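The case for plain brown paper

Rebecca De Luca, 1 Aug 2020

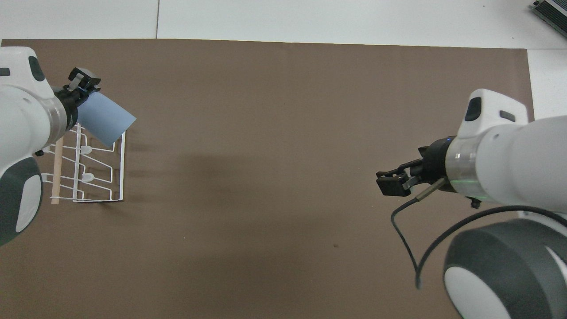 Brown paper laid over a white tabletop.

Public bodies and private firms alike have spent the past decade reconsidering what they wrap things in. Much of that effort has gone into new materials, with new names and new claims attached to them. It is the view of this writer that too little has gone into the oldest option in the stockroom.

Brown paper is cheap, it can be written on, and every household knows what to do with it when it has served its purpose. It asks for no separate collection and no printed guidance. The town council at Sinholm issued a leaflet last year explaining how residents should sort 21 kinds of packaging. Paper took up one line. The compostable films took up a page and a half, and the advice on them has since been withdrawn for correction.

Objections are made, and they deserve a fair hearing. Paper tears. It offers poor protection against rain, and a heavy item will need more of it than a buyer expects. Marras, a distributor of household goods with which I have corresponded on this subject, estimates that a full return to paper would add 42 pence to the cost of its larger parcels. That is a real sum for a small trader, and it should not be waved away by those who do not have to pay it.

Yet the same firm sends out 600 parcels a week, and most of them hold nothing that a double fold of stout paper could not protect. The present rules at Oltia and Vodosa treat a tea towel and a teapot alike. A sensible standard would distinguish between them, and would leave the heavier materials for goods that need them.

The consultation on packaging standards remains open for four weeks. Traders who have kept to paper should respond to it, and should state their costs and their breakages in full. The responses received so far have come almost entirely from suppliers of film.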